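Hisasside Open Workshop

The Hisasside Open Workshop is an annual public demonstration of robotic handling equipment held each January at the Gurnton Technical Institute. It is organized by the institute's Department of Applied Automation, and it combines a guided visit to the teaching laboratories with a series of live demonstrations by staff and students. Admission is free, but places on the guided visit must be reserved.

Name

The event takes its name from the Hisasside building, the former textile finishing works in which the department is housed. The building was acquired by the institute when the works closed and was converted for teaching in two stages. The lower floor, once the pressing hall, now contains the robot cells. The upper floor holds classrooms, a small library and the department's offices.

History

The first open workshop was arranged by Lleucu Yorath, then a lecturer in machine control, as an evening for the families of students. It consisted of a single robot arm sorting packets onto a tray, followed by a talk. Attendance grew once local schools began to ask for places, and the program was moved to a full day. A second arm was added to the program when the department completed its teaching cell for soft materials.

Dwynwen Foulkes succeeded Yorath as organizer and introduced the present format, in which visitors move between stations in small groups. She also ended the practice of running demonstrations from a fixed script. Under the current rules, operators may repeat a task, change the objects or stop and discuss a fault if visitors ask them to.

Program

The doors open at 9:30 in the morning. Visitors are received in the entrance hall and given a short safety talk before they enter the lower floor. The guided visit lasts 90 minutes and accepts groups of up to 70, divided among the stations. Children under the age of 5 are not admitted to the robot cells, although they may attend the talks upstairs.

The main stations are arranged along the north wall of the pressing hall. The first shows basic pick-and-place work with rigid parts. The second, known as the Gough bench after the benefactor whose gift paid for it, is used for cloth, cord and other items that change shape when they are gripped. The third is reserved for student projects and varies from year to year.

A closing talk is given in Room 81 on the upper floor. It deals with a different subject each year, and past topics have included gripper design, the teaching of robots by hand guidance and the history of the building itself.

Demonstrations

Most demonstrations are performed by an operator who guides the arm through a task while a second member of staff explains the steps. Visitors stand behind a rail and follow the work both directly and on a wall screen, which carries the view from a small camera mounted at the wrist of the arm. The department regards the wrist view as an important part of the visit, as it shows how little a robot may have to work with when it is close to an object or moving quickly.
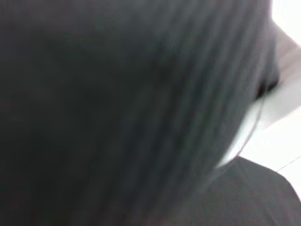
The organizers do not remove such moments from the display. Streaks and loss of edges are common during fast travel, and a nearby surface can hide almost everything behind it. Operators are encouraged to slow the arm and repeat the approach so that visitors can compare the two views. Bright surfaces present a related problem - they can wash out to nearly plain white while objects in shadow remain almost black - and the student guides discuss the use of lamps and exposure settings at this point in the tour.

Recordings made during the day are kept by the department and used in the first-year course on machine vision. The software used to store and replay them, Zerkance, was written at the institute and is maintained by its students. Visiting teachers may request copies of selected recordings for classroom use.

Access

The Hisasside building has step-free access from the courtyard side, and an elevator serves the upper floor. Large bags must be left in the entrance hall. Photography is permitted at all stations, except that flash may not be used near the robot cells while an arm is in motion.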